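Mindia pauses garment folding sessions after grip pads shed rubber onto clothes

For release: August
Contact: Nelli Kauppinen, Mindia press desk

Hi all, Nelli here. I write most of what comes out of Mindia, and usually it's good news about a new site or a new hire. This one is about a fault. We'd like you to get it from us, with the numbers in it, before you get it from somebody's cousin.

Short version: the rubber pads on our hand-held grippers have been wearing at the edges faster than we planned for, and on 13 garments we found black crumbs of pad material that had ended up in the cloth. We've paused all folding and sorting work with those pads. Two people reported pinched fingertips while we were looking into it, and although both were fine and back at the table the same afternoon, we're treating that as part of the same problem.

If you haven't followed us before, Mindia teaches machines to handle laundry. Our people pick up, turn and fold real clothes with a gripper held in the hand, the recordings go into training, and the robot arms at our Wivero site learn from them. The arms carry the same fingers and the same pads as the hand tools, so a pad problem in one place is a pad problem everywhere. That's why the pause covers the arms too, including the ones that had shown no trouble at all.

So how did we find it? A sorter on the early shift at Wivero sent back a white top with a smudge on the shoulder and a note that said "pen??". It wasn't pen. Kiran Awasthi, who runs our hardware bench, put it under the magnifier and found a sliver of rubber pressed into the knit. He then went through the returns bin (all of it, on his lunch break, which I only heard about later) and found more. By 4 p.m. he'd asked for everything to stop, and it did.
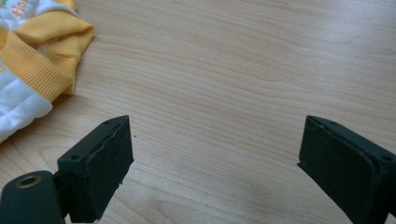

Safety and Quality

Yellow and white baby-soft stuff, ribbed cuffs and quilted panels are the sort of thing our pads meet all day long, and they're also where a crumb shows up worst. The pads get gritty and a bit ragged along the rim, with little nicks, and it's the rim that matters. Once it's nicked, every close of the fingers can pull at the edge a tiny bit more. On a dark towel you'd never spot the result. On pale quilting you would.

We had set the pad change at 1,931 grip cycles, a number that came from tests on flat cotton. Nice, smooth, cooperative cotton! Ribbing and stitched seams are much harder on rubber, and we didn't test for them properly. I asked Kiran if I could put that more gently and he said no, so there it is in plain words:

"We picked the interval from the easy fabric. The rib knit was in the test plan and we skipped it to make a delivery date. I signed that off, and I'd like it to say so in the release."

The pinches are a slightly different story. When a pad wears unevenly the two faces stop meeting square, and people make up for it by squeezing harder or by nudging the cloth in with their free hand. That free hand is where both reports came from. Neither person broke the skin. Both had been told they could swap pads whenever they liked, but spare pads were kept in a locked cupboard down the hall, and I think you can see how that went. The cupboard is unlocked now and there are spares at every table.

What we're changing

Pads will be swapped at 1,000 cycles on every tool and every arm, whatever the cloth. The tool will count for you and won't record past the limit.

Our pad supplier, Chaudhary, is sending us a harder compound with a rounded rim. We've had a first batch on the bench and it's holding up well on rib knit so far, though Kiran wants a longer run before he lets it near anybody's clothes.

Tables get wiped and checked before each session, and any dark speck on the wood means the pads come off for a look. Clothes get a lint roll under a bright lamp on the way out. It's slow and a little boring and we're doing it anyway.

If your clothes were with us

All 13 garments came through our collection partner Brellow, and every owner has been contacted and offered a replacement. If you sent anything through Brellow this summer and you notice black specks, please don't wash it first. Bag it and send it back at our cost, and mark the bag PADS so it goes straight to the bench. For baby clothes, please send them back even if you only think you see something. I'd much rather open a bag with nothing in it.

When we restart

I don't have a date for you. Hand sessions will come back first, at Wivero only, once the new pads have passed on knit, quilting and fleece. The arms come after that. Staff are being paid their normal hours during the pause, and I've had that question enough times this week to want it in writing.

We'll post the bench results on our news page when they're done, including any that make us look bad. Press questions can come to me, technical ones to Kiran Awasthi, and if you email us both by mistake we do sit next to each other.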